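Quit Grading the Kitchen, Start Grading the Clutter

I have an opinion about simulated kitchens, and I've been boring my lunch table with it for weeks, so now it's your turn.

Last spring the group behind Ruleo put out their result on what they call scene shuffling. The idea is easy to explain. You train a manipulation policy in simulation, and every time the episode resets, the kitchen changes: new tiles, new cabinet color, new countertop, new light. They ran it with 300 kitchens and compared that against a plain setup with 19. The bigger set did better on kitchens the policy had never met, and everybody I know came away saying the same thing. More kitchens! Get more kitchens!

I read it and thought, hang on, go look at the table near the back. There's a second experiment in there that gets one paragraph. They kept the small set of kitchens and messed with the objects instead. Kettles got parked near the edge of the counter. Things got dropped in the sink at dumb angles. Stuff that belonged in a drawer ended up somewhere else. And that version closed most of the gap, with a whole lot less art to build (and whoever has spent a week fixing cabinet hinges in a scene file will know how good that sounds).

I tried a cheap copy of it at home using Moriarty, the simulator we all complain about and keep using. My kettle task is simple: get hold of the kettle, move it to the other side of the sink, let go. I wrote 26 layouts by hand, which took one long weekend and a truly embarrassing amount of cereal. Some were tidy. Most looked like my place on a bad morning. 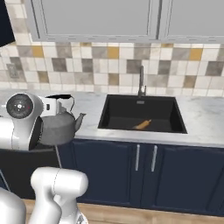 Last changed: October 6, 2019

Getting an arm in next to a kettle like that is where I learned the most, and the backsplash had nothing to do with it. I can swap those yellow and gray tiles for any pattern you like and my policy barely blinks. Slide the kettle a little farther over the front of the counter, though, and things go sideways fast. The thin wire handle is one headache, the body is another, and the arm has to deal with both while the kettle's footing gets worse and worse. If I were handing out difficulty points, I'd give the tiles one and the counter edge all the rest.

Same goes for the rolling pin in the sink. My policy doesn't need it for anything. It's just sitting in the basin. But leaving junk like that around during training made a difference in my runs, I think by teaching the thing to ignore what isn't its business. I can't prove that part, so take it for what it is, a hunch from a person with one desktop computer.

Now, the fair objection, which I got from pretty much everyone in the hallway at Groltthorpe in November of last year when I first floated a version of this, is that looks do matter once you leave the simulator. Sure they do. A policy that has only ever known one countertop is going to have a rough time in a real house. I'm not telling anybody to train in one kitchen. What bugs me is how we spend the effort. The Skurumex benchmark gives you a big fat score for visual variety, and then the kettle starts in the same spot, upright, centered, handle turned the friendly way, in every single test episode. So of course people build what gets scored. I would too.

I'd love to see that benchmark add a messy track. Nothing fancy. Take the kitchens they already have, push things toward edges, leave something in the sink, turn the handles around, and report that number next to the usual one. My own policy drops to 45 percent on my ugliest layouts, and it looks terrific on the tidy ones, so I have no dog in this fight except wanting the bad number out where people can see it.

One more gripe and I'll let you go. When a paper says a method "generalizes," I'd like a sentence saying to what. New paint? New rooms? A kettle somebody set down in a hurry? Those are different claims, and right now we use one word for all of them. The Ruleo folks were pretty careful about this in their own text, to be fair to them. It was the rest of us, passing the headline around, who got sloppy.

My layouts still need a cleanup before I share them (half the files are named things like kettle_ugh_2), but I'm working through them in the evenings and will put them up on this page when they load without errors.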